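Part-time table dresser, Rilow

Rilow rents out furnished rooms to people who want to look as if they live well. We have the tables. We need someone to put things on them and, two days later, take them off again.

The job is mostly flowers, baskets and cookware. You will be handed a bare surface and a shelf of props, and by lunch it should look like somebody with good taste is about to start cooking. Nobody will. The vegetables are artificial, and we ask that you stop squeezing them after your first week.

You should be able to arrange a bunch of tulips so they look like they fell that way. You should know when a saucepan wants to be at the far end of the table and when it wants to go back in the cupboard. Experience in a flower shop, a store window or a large and argumentative family is welcome. A degree is fine too, we won't hold it against you.

You'll report to Vitória Macedo, who has opinions about leaves. Hằng Lục keeps the prop list, currently 282 entries long, nine of them labeled "misc. fruit." Part of your first month will be spent fixing that. 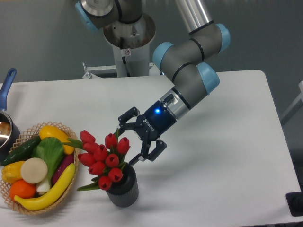

Hours are Tuesday and Thursday mornings, plus the odd evening when a client changes their mind about red. Pay is by the hour and gets discussed at the interview, where there will be coffee and cookies that are real.

Some lifting, mostly baskets. Vases travel one at a time, whatever you managed at your last job.

To apply, send us a short note and one photo of a table you have set, at home or anywhere else. Please don't tidy the rest of the room for it. Notes go to Ilze Kuusk at the Rilow front desk, reference 2953, by Mon 15 August.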